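Notes from the dark side of the yard

Hello again, and thank you for all the replies to the last issue. A lot of you wrote in about star trails, so I'm giving this item over to them, and mostly to the mistakes I made in February out at Culline, when I had a clear sky, no moon and a very confident plan.

The plan was one long stretch of frames with the camera pointed at Polaris, each one 30 seconds at f/2.8 and ISO 1600, stacked later on the computer. I've done it plenty of times. I set up by the old gate, got my focus on a bright star with the live view zoomed all the way in, taped the focus ring down (please tape your focus ring!) and started the timer. Then I went and sat in the car with a thermos and felt pleased with myself.

I came back to 675 frames, and the first 92 of them were lovely. After that every star had a soft little halo, and by the end the whole sky looked like it had been shot through a shower door. Dew on the front of the lens. I own a heater strap. It was in the trunk, under the dog's blanket.
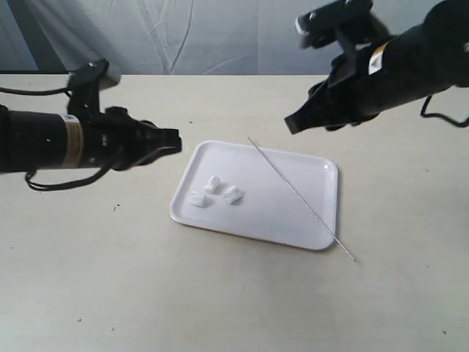
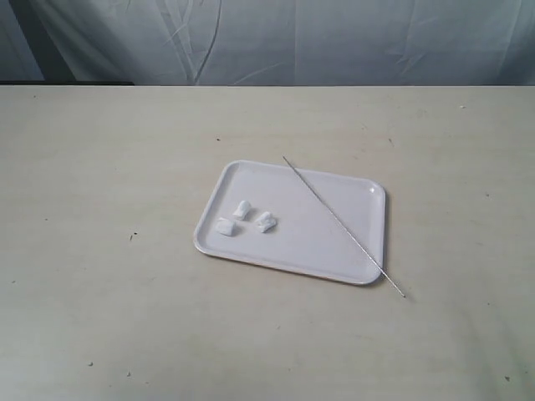
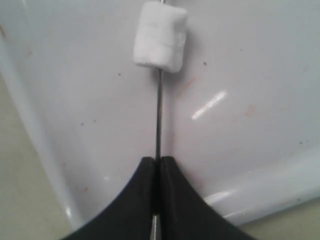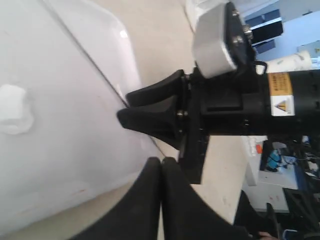 So -- dew. If the grass around your feet is getting damp, your glass probably isn't far behind. The strap should go on before the first frame, set low, and stay on. Wiping the lens halfway through is a bad idea, partly because you'll smear it and partly because you'll nudge the camera, and then your circles have a kink in them that no software is going to hide. I've tried.

The other thing people asked about was gaps. If your trails look like dotted lines, check that long exposure noise reduction is turned off. With it on, the camera takes a second dark frame after every shot, and the stars keep moving while it does. Leave one second between frames and you'll be fine when you stack.

Edgardo Bautista wrote to ask whether he needs a full night. Not at all! Around 100 frames at 30 seconds will already give you nice short arcs, and I sometimes like those better than the full record-player look, especially if there's a tree or a barn you want people to notice. He's shooting from the ridge above Beaulieu, where there's a bit of glow from town low in the north, and my advice was to drop the ISO to 800 and let the glow be part of the picture.

Batteries: cold eats them. I keep the spare in my inside pocket and swap quickly with a red headlamp on, and if the tripod is heavy enough the frame survives it. Hang your bag from the center column if there's no wind. If there is wind, put the bag on the ground.

I'm going back to Culline at the next new moon with the strap already on the lens. Send me your trails in the meantime, dotted ones included, and tell me what settings you used.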